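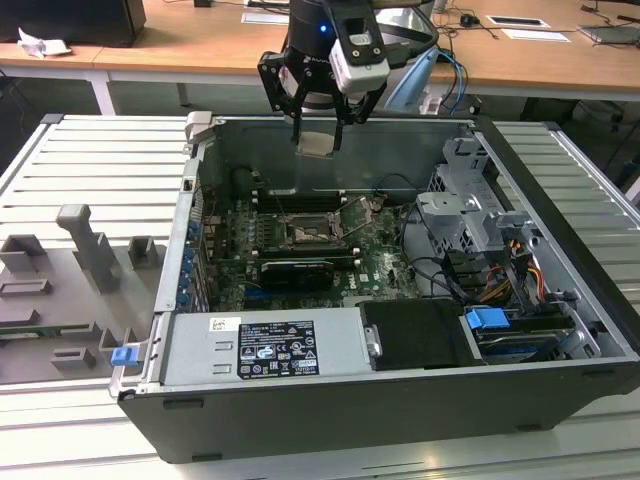 *An open desktop tower with its processor socket uncovered.*

Chia-jung Fung buys old office computers by the pallet and sells them again one at a time. Her shop, Grastodix, takes up the ground floor of a former shoe store, and most of her customers are parents, small landlords and retired people who want something that turns on and prints.

She started in September, four years ago, with a load of 20 desktops from a dental supply company called Fosemex that was closing its regional office. She paid $3,315 for the lot, including delivery.

"That was too much," Fung says. "I didn't know yet that you ask whether the hard drives are included. They weren't. I spent the first month buying drives."

Before that she kept the books for Tondo, a restaurant wholesaler, for 5 years. She did her own taxes for the shop until last spring and still does the payroll, which covers her and one other person. Demetrio Collado joined her after answering a card in the window. He had been fixing copiers and was tired of the driving.

Collado handles intake. Each machine gets a number on masking tape, and the number goes into a spreadsheet with the model, the memory and whatever is wrong with it. He says most of what is wrong is dust.

"People think the thing is dying because it's loud," he says. "You clean the fan, you put new paste on the processor, and it's quiet. I had a woman bring back a machine because she thought it wasn't on."

The two of them disagree about how old is too old. Collado would keep almost anything that boots. Fung stopped taking desktops that can't run the current version of Windows, and she says it cost her some sellers.

"He's right that they work," she says. "But I have to look at the person across the counter and say how long it will be good for. If I can't say three years, I don't want to sell it."

Collado takes the ones she turns down and puts Linux on them. Those go on a shelf by the door, at a flat price. They sell slowly – mostly to students, and to one man who runs a model railroad.

Wiping drives takes up more of the week than either of them expected. Fung gives every seller a signed sheet listing the serial numbers, and she keeps a copy in a binder. An accounting office down the street asked to watch the first time. She let them, and they left after the second drive.

Asked what she would tell someone who wanted to open a shop like hers, she talks about storage. Her rent is fair, but the back room filled up in the first year with monitors, which came free with the desktops and which hardly anyone wanted. She now pays a recycler, Yuan, to take them.

"Say no to the monitors," she says. "And keep the power cords. I threw out a whole box of power cords and then I had to buy power cords."

She has been asked about laptops, and she has tried them twice. The batteries were the trouble. A replacement could cost a third of what she charged for the machine, and customers expected it to be new. She might try again with one model that Collado likes. He has already put two of them on his bench, and she hasn't agreed to a price.

The shop is open until six, later if Collado is in the middle of something.

*March 6, 2023*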